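Stone counters -- seal them or just live with it?

countertop_newbie
Joined: February
So we're 4 weeks from closing on the house and I have to pick a counter. I keep going back and forth between brown marble and a plain butcher block. My sister has had marble forever and she swears by it, but she also wipes it down like it's a newborn, and I am not that person. I cook with a lot of lemon and I leave things sitting out overnight!

The look I'm after is brown stone with the pale veins running all over it:

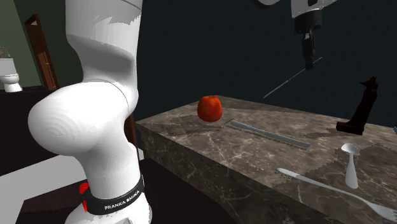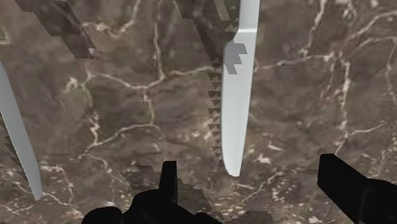 flender_kitchens
Marble etches, period. A sealer slows down stains from oil and wine, but it does nothing for acid. You leave half a lemon face down on it overnight and you'll have a dull ring by morning. If that's going to bug you, get a quartzite and be done with it.

Myung
Gonna disagree a bit. We put in brown marble 6 years ago and yes, it has marks. With that much veining you have to get your face down next to it to find them. On white polished stone I'd be crying. Ask for a honed finish and stop worrying.

countertop_newbie
Ooh, ok, honed is the matte one? The yard quoted me $309 extra for that and I figured they were padding the bill.

Myung
Yep, matte. And that sounds fair to me. Ours was more.

worner77
Butcher block guy checking in. Everybody acts like wood is the easy choice and then they skip the oil for a winter and it splits by the sink. I sand mine once a year and oil it whenever it looks thirsty. If you won't baby stone you won't baby wood either, sorry.

flender_kitchens
^ This I agree with. Wood next to a sink is a headache. Also Myung, "stop worrying" is easy to say when you like marks. Lots of folks don't, and they find out after the check clears.

Myung
Fair. I do like them -- it looks like a kitchen somebody cooks in.

countertop_newbie
What about putting the block on the island only and stone on the rest? My budget has maybe $1,000 of wiggle room in it.

worner77
That's what I'd do. Keep the wood away from the water and you'll be fine. Get it thick so you can sand it.

jurkby
Whatever you pick, get a scrap from the yard first. Squeeze lemon on it, pour some red wine on it, leave it till Wednesday and see if you can stand looking at it. Mine gave me one for free.

countertop_newbie
Doing that tomorrow. I'll post back with how ugly it gets!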